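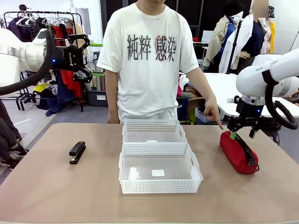
Desk baskets, two or one? I've been through every size Stellberg do and keep ending up with a pair, a big one at the front and a smaller, shallower one behind. Both are white plastic mesh with handle holes at the ends. The red pencil case and the black stapler are what I can't place. The case is a soft one, so it takes up more room than you'd think, and the stapler always ends up on the table beside the big basket.

tolworth_jen
Pencil case in the shallow one, stapler in the big one. You want to see the case without digging.

Vignesh Mathew
Disagree. Shallow basket is for post and receipts. Soft cases slump over the side and then the zip pull catches in the holes. I had that for months with a Varma tray.

tolworth_jen
Never had a zip catch - mine are the Uvimley ones though, smaller holes.

deskdrawer40
Why is the stapler in a basket at all? Leave it out. I use mine every day.

Vignesh Mathew
Because then the table is never clear.

deskdrawer40
It's one stapler.

Original poster
Trying Jen's way this week. Should I peel the label off the bottom of the big basket or leave it?

tolworth_jen
Peel it. Warm water and a bit of washing-up liquid if it leaves glue.

Vignesh Mathew
Leave it until you're sure you're keeping the basket. Toreck wouldn't take mine back without the label.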